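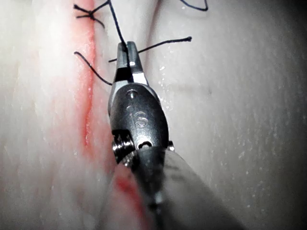 What spacing between interrupted sutures best holds the edges of a straight incision? In our pad tests, closer spacing reduced gaping between knots, at the cost of more thread and a longer closure.

Each pad was closed with black suture thread and the tails were cut short - long tails tended to catch in the next throw. Pads were then loaded in a Wiletti tensile frame for 800 cycles, and 919 closures were kept for analysis.

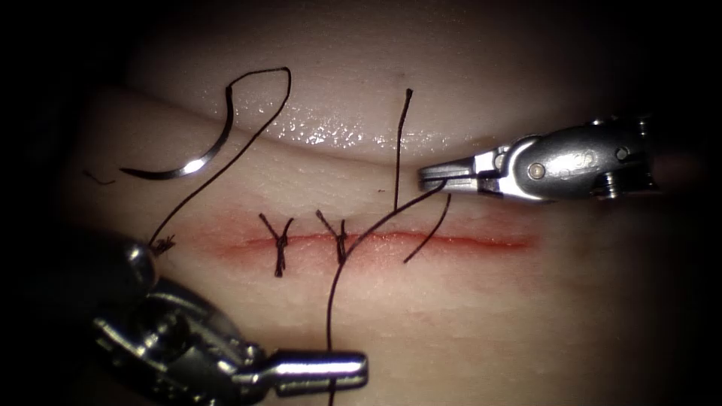 **3.2 Knot placement**

Figure 2. Incision with two tied interrupted sutures and a third in progress.

Knots were set on the incision line, with each stitch perpendicular to it. A closure was rejected if any knot slipped during the first 10 cycles.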